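3.2 Clearing habits and the kitchen worktop

The second part of the survey concerned what households do with food and tableware in the hour after the evening meal. In the town of Atstead, 353 households returned a complete diary, and together they recorded 2,358 evening meals. The participants wrote in their own words which items stayed on the worktop and for which reason. Two of the authors (Antal and Chowdhury) coded the entries separately and discussed the differences until they agreed.

Fresh vegetables were left out more often than we had expected from the earlier work of Olvera. Lettuce was a special case. Many participants did not consider a whole head of lettuce as food which must go back to the refrigerator at once, and they described it as "still waiting". Cut lettuce, on the contrary, was nearly always put away or thrown. A similar distinction was made between a plate, which was seen as dirty after one use, and a drinking glass or cup, which was often kept for the same person until bedtime. Figure 8 shows a worktop where these kinds of items are seen together.

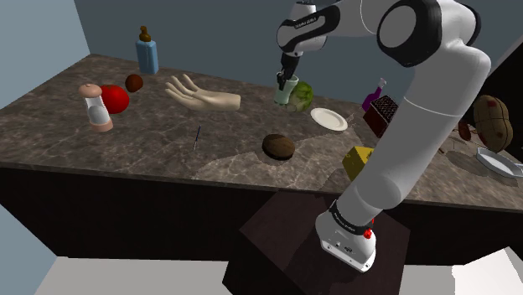
Figure 8. Lettuce and plate on a dark marble worktop, with a cup held just above it (rendered view).

3.3 Reasons given for leaving items out

The reasons in the diaries were grouped into nine categories. The most common was the intention to use the item again on the same evening. The second was lack of space in the refrigerator, and this was mentioned mainly by families in the Horwood district, where the kitchens are older and smaller. Tiredness was given less often than we supposed, although it is possible that participants did not like to write it.

It must be noted that the stated intention was a weak guide to the later behaviour. Of the vegetables which were left out for later use, almost 8 per cent were used before the next morning. Most of the others were returned to the refrigerator, sometimes after the whole night, and the participants then judged them by touch and smell. Magnusson has described the same practice in Sunden, but there the households had a cold pantry and the loss of quality was smaller.

We did not find a clear relation between the size of the worktop and the number of items left on it. Beltrán proposed that a large worktop invites people to postpone the clearing. Our diaries do not support this, but they also do not exclude it, because the worktops were measured by the participants themselves and several answers were incomplete.

Contact: Ilona Antal, corresponding author | © 2019 The authors | Back to top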